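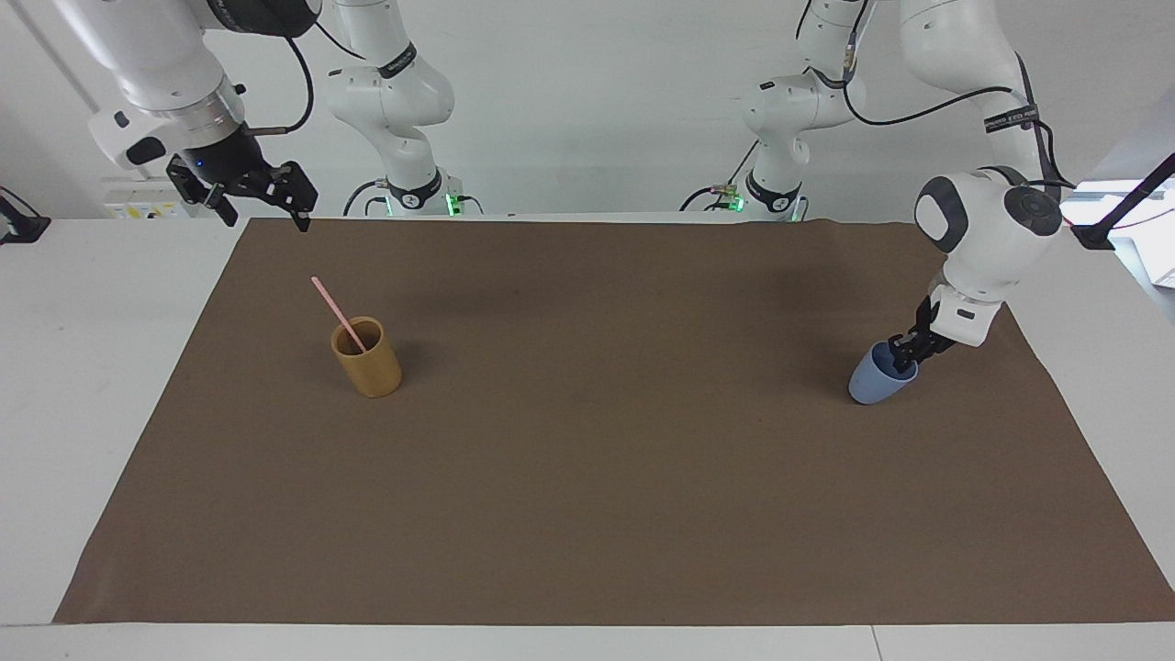 작성: Ross Ogilvie / 10/05/2021 / Urton 작업실 공용 노트, 탁자와 컵

종이부터 적어 둔다. 지난번 노트에 흰 탁자 위에 갈색 종이를 깔자고 써 놓고는 어느 롤에서 얼마나 잘랐는지를 빠뜨려서, 나중에 내가 내 글씨를 들여다보며 한참 고생했다. 오늘 깐 것은 Prullel 롤에서 끊은 것이고, 창고 안쪽 선반 맨 아래에 누워 있던 그 롤이다. 세워 두면 한쪽 끝이 눌려서 그 자국이 몇 바퀴 안쪽까지 따라 들어가니까 쓰고 나면 꼭 다시 눕혀 주시길. (나도 어제 세워 두었다가 아침에 다시 눕혔다. 남 말할 처지는 못 된다.)

자르는 건 여전히 서툴다. 긴 자를 대고 칼로 그으면 반듯할 텐데 자를 찾는 게 귀찮아서 가위로 쭉 밀었더니 가장자리가 고르지 않고, 펴 놓고 손바닥으로 몇 번이나 쓸었는데도 잔주름이 남았다. 그래도 탁자가 거의 다 덮였고 흰 면은 조금만 보이니 나로서는 만족이다. 종이가 탁자보다 크면 늘어진 쪽이 소매에 걸려서 컵까지 끌고 가는 일이 생긴다. 3월에 Fliltthorpe에서 작업할 때 바로 그렇게 컵 하나를 바닥으로 보냈고, 그날 이후로는 탁자보다 조금 작게 자르는 버릇이 들었다.

주름에 대해서는 의견이 갈린다. 다리미로 눌러 쓰자는 분도 있고 그냥 두자는 분도 있는데, 나는 그냥 두는 쪽이다. 컵 바닥이 닿는 자리만 편평하면 되고, 그건 컵을 내려놓기 전에 손가락으로 한 번 눌러 보면 안다. 들떠 있으면 종이가 살짝 꺼졌다가 올라오는 느낌이 난다. 그런 자리는 연필로 작게 가위표를 해 두고 피하면 된다. 다리미는 한 번 해 봤는데 종이가 말을 듣기는커녕 가장자리가 더 말려 올라와서, 결국 무거운 책 밑에 하룻밤을 재웠다. 책은 2권이면 충분했다.

컵 이야기로 넘어가면, 오늘 탁자에 올린 것은 겨자색 하나와 연한 파란색 하나다. 둘 다 Janssen 상자에서 꺼냈다. 상자 겉에는 누가 크레용으로 "색 컵, 섞지 말 것"이라고 써 놓았는데 안을 열어 보니 이미 다 섞여 있어서 혼자 좀 웃었다. 색별로 다시 나누어 넣고 사이에 신문지를 끼워 두었다. 다음에 여시는 분은 신문지를 버리지 말고 그대로 다시 써 주시면 고맙겠다. 새 신문지 구하기가 요즘 은근히 어렵다.

겨자색 컵은 종이 왼쪽에 똑바로 세워 두었다. 위아래 굵기가 같은 원통이고 겉이 무광이라 갈색 종이 위에서 무척 얌전해 보인다. 솔직한 심정으로는 이 조합이 너무 마음에 들어서 작업은 안 하고 한동안 구경만 했다! 노란색과 갈색이 가까운 색이라 묻혀 버릴까 걱정했는데 그렇지도 않았다. 종이가 조금 붉은 기운이 돌았다면 또 달랐을지도 모르겠다. 다음에 다른 롤을 들이게 되면 같은 컵을 올려 놓고 비교해 봐야겠다.

그 안에 꽂은 분홍 막대는 원래 계획에 없던 것이다. 서랍을 정리하다가 나왔는데 버리기도 아깝고 해서 일단 컵에 넣었더니 왼쪽 위로 비스듬히 기대어 섰고, 그 모양이 괜찮아서 그대로 두기로 했다. 빨대로 보시는 분도 있고 젓는 막대로 보시는 분도 있을 텐데 나는 노트에 그냥 "분홍 막대"라고만 적겠다. 이름을 이것저것 붙이기 시작하면 목록이 엉망이 된다. 작년 목록에 같은 물건이 세 가지 이름으로 올라가 있던 일을 기억하시는 분은 다 이해하실 것이다.

막대가 기대는 방향은 사소해 보여도 적어 둘 만하다. 파란 컵이 오른쪽에 있으니 막대가 반대쪽으로 기운 편이 보기에도 시원하고 손이 오갈 때도 덜 걸린다. 오른쪽으로 기울여 놓았던 연습 때는 내가 팔을 뻗다가 소매 끝으로 막대를 툭 쳤고, 컵은 멀쩡했지만 막대가 굴러가서 탁자 밑에서 한참을 찾았다. 그래서 앞으로도 겨자색 컵을 왼쪽에 둘 때는 막대도 왼쪽으로 기대게 하는 것을 기본으로 하고 싶다. 반대 의견이 있으면 이 줄 옆 여백에 적어 주시길.

연한 파란 컵은 오른쪽이다. 살짝 기울어서 종이 가까이 낮게 있고, 이 상태가 나는 제일 좋다. 똑바로 선 컵 옆에 조금 기운 컵이 있으면 탁자가 덜 딱딱해 보인다. 색은 내가 기억하던 것보다 훨씬 연하다. 상자 안에서는 제법 파랗다고 생각했는데 꺼내 놓으니 갈색 옆이라 더 차분해 보이는 모양이다. 파란 컵을 좀 더 진한 것으로 바꾸자는 얘기가 전에 나왔지만, 나는 이대로 두고 몇 번 더 써 보자는 쪽에 한 표를 던진다.

컵 사이를 얼마나 띄울지가 오늘의 진짜 고민거리였다. 처음에는 가운데에 무언가를 하나 더 놓을 생각으로 넓게 비웠는데, 접시도 대 보고 작은 병도 대 보다가 전부 도로 치웠다. 갈색 종이만 넓게 남은 모습이 의외로 편안하다. 컵을 옮길 때도 가운데가 비어 있어야 어디로 가든 여유가 있고, 종이를 다시 펼 때 손 짚을 자리도 생긴다. 예전 노트를 넘겨 보면 우리가 탁자를 자꾸 채우려고만 했던 흔적이 페이지마다 있다. 물건은 적게, 간격은 넉넉하게. 당분간은 이렇게 가 보자.

그림자도 한 줄. 겨자색 컵의 그림자는 종이 위에 아주 흐리게 떨어진다. 더 또렷했으면 좋겠다는 분이 계실 수도 있겠으나, 나는 그림자가 진하면 그 끝을 종이의 얼룩으로 착각해서 자꾸 문지르는 사람이라 흐린 쪽이 반갑다. 지난주에는 정말로 그림자를 지우개로 지우려고 했다. 옆에 있던 동료가 말려 줄 때까지 꽤 열심히 지웠으니 부끄러운 일이다.

정리 순서를 새로 써 둔다. 예전에 벽에 붙여 둔 것은 글씨가 바래서 읽히지 않는다.

먼저 막대를 빼서 서랍 앞칸에 넣는다. 막대가 꽂힌 채로 컵을 들면 꼭 어디선가 떨어진다.
컵은 마른 천으로 안쪽까지 닦는다. 무광 겉면은 세게 문지르지 말고 톡톡 두드리듯이.
겨자색과 파란색은 상자 안에서 따로, 신문지를 사이에 두고.
종이는 긴 쪽부터 느슨하게 만다. 접지 말 것. 접힌 금은 책으로 눌러도 없어지지 않는다.
말린 종이에는 고무줄 말고 종이끈을 쓴다. 고무줄은 자국이 남고 여름에는 들러붙기까지 한다.
흰 탁자는 맨 마지막에 닦는다. 종이 부스러기가 생각보다 많이 나온다.

종이는 몇 번까지 다시 쓰느냐는 질문을 자주 받는데, 내 기준으로는 4번이다. 그다음부터는 주름이 주름을 불러서 컵 놓을 자리를 찾는 데 시간이 더 걸린다. 물론 아까우면 작게 잘라서 다른 데 쓰면 된다. 나는 헌 종이 뒷면에 메모하는 걸 좋아하고, 지금 이 글의 초안도 사실 거기에 적었다. 연필이 잘 먹고 번지지 않아서 아주 좋다. 볼펜은 좀 긁힌다.

비용은 Prullel 롤에서 끊어 쓴 만큼만 장부에 올리면 되고, 종이끈 값 2000원은 내가 먼저 냈으니 급하지 않을 때 정산해 주시면 된다. 영수증은 노트 뒤표지 안쪽에 끼워 두었다. 혹시 없으면 바람에 날아간 것이니 선반 밑을 먼저 봐 주시고, 거기에도 없으면 그냥 제가 차를 한 잔 얻어 마시는 것으로 하지요.

남은 일. Janssen 상자 바닥이 한쪽 모서리가 터지려고 한다. 테이프를 두 겹 붙였지만 오래 못 갈 것 같으니 비슷한 크기의 상자를 보시면 챙겨 주시길. 긴 자는 아직도 못 찾았다. 마지막으로 본 것이 창문 옆인지 싱크대 옆인지 나도 자신이 없다. 그리고 다음번에는 두 컵의 자리를 바꾸어서, 파란 컵을 왼쪽에 세우고 겨자색을 오른쪽에 두고 해 볼 생각이다. 막대를 어느 컵에 꽂을지는 아직 정하지 않았다. 파란 컵에 분홍 막대도 예쁠 것 같기는 한데, 그날 아침에 꽂아 보고 정하겠다.

R. O.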